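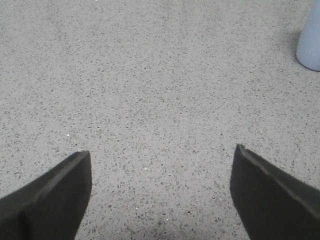

Visitor disclosure rule (Jasodthorpe)

The visitor disclosure rule is a provision of the Jasodthorpe municipal code under which senior officials must publish a record of their meetings with outside parties. It covers the mayor, the deputy mayors, department heads and their chiefs of staff.

Background

A paper visitors' book was kept at the city hall from 1920, but it was closed to the public and recorded only names and times of arrival. Pressure to open it grew after the Lanz affair, in which the deputy mayor for transit was found to have met privately with representatives of the bus contractor Lanz while bids were under review. The meetings were first reported by the Kestine Courier.

Provisions

Each entry must give the date, the persons present, the organization represented and the general subject. Entries are due by noon on the Thursday after the meeting. Calls shorter than ten minutes are exempt, as are personnel matters and meetings with law enforcement. A late or missing entry carries a fine of up to $1000.

Use

The first release contained 3398 entries, of which 479 were partly redacted. Council member Cuiping Du, who drafted the rule, later sought to extend it to text messages. The amendment failed in committee.

See also

Lobbying register
Open records law
Skuko hearings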